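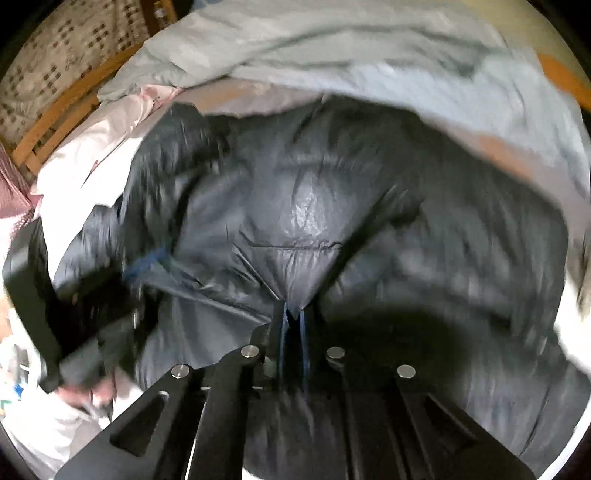

Reply from another account asks whether a puffer has to be stored on a hanger, or whether folding it flat does the same job.

Folding is fine for one season. Horizontal baffles fold best along the stitch lines. A crease across the middle of a chamber compresses the fill at that point, and it takes longer to recover in spring.

My order for a dark navy nylon shell: close the zipper, jacket face down, sleeves in, then thirds from the hem. Press air out toward the collar. Do not roll.

Glossy shells slide. If the stack slumps, turn every second jacket the other way round so the collars alternate.

Bin is a Hinon, 20 inches deep. It takes 2 adult puffers with the lid closing under its own weight. A third goes in if you lean on it, but then you are compressing.

No vacuum bags. I left a Kovent parka in one until August and the lower baffles never came back to full height, even after a long tumble on low with clean tennis balls.

Before it goes in: wipe the cuffs and collar, empty the pockets, air dry overnight. Any moisture left in the fill will smell by fall.

Label on the short side of the bin, where it can be read on the shelf. Mine says NAVY PUFFER / PACKED 3/1/23.

Gloves and hats go in a separate bin. Next post when I get to it.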